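Entrei no clube de robótica da faculdade em agosto, convencido de que ia programar. Passei o primeiro mês a arrumar cabos por comprimento, tarefa em que revelei um talento que a minha família desconhecia.

O projeto deste ano chama-se Clovska. Ninguém se lembra de quem escolheu o nome, e já houve quem propusesse mudá-lo, mas isso obrigava a refazer os autocolantes. A ideia é levar o braço ao concurso da Indbridge, onde ele tem 4 minutos para pegar em objetos espalhados numa mesa e pô-los no sítio certo. Uma pessoa de cinco anos faz aquilo a cantar.

Nós temos 900 linhas de código e uma garra que, quando lhe apetece, abre.

A minha parte é rever as gravações da câmara do pulso. Fico com elas depois do jantar, até a vista protestar, a separar as tentativas aproveitáveis das outras. No ensaio da semana passada fizemos 200, e as outras ganharam com folga.

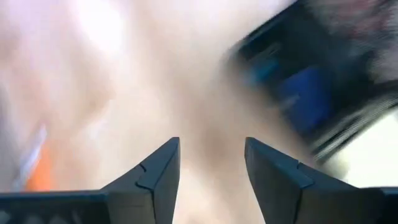

O problema maior é a velocidade. Alguém do grupo (fui eu) achou que se ganhava tempo a acelerar os movimentos entre uma pega e a seguinte, e ganha-se, só que a câmara passa metade da viagem a ver borrões e o programa decide coisas com base neles. Baixámos a velocidade. Depois subimos outra vez, porque a equipa da Bogale publicou um vídeo e ficámos nervosos. Agora está num meio-termo que não agrada a ninguém, como a temperatura da sala.

Também andamos a discutir os dedos da garra. Uma fação quer pontas mais largas, a outra quer forrá-las com borracha, e eu voto em quem trouxer bolachas.

Faltam 2 semanas. Amanhã à tarde voltamos a calibrar tudo, e fiquei de levar a extensão grande, que está em minha casa a alimentar o aquecedor.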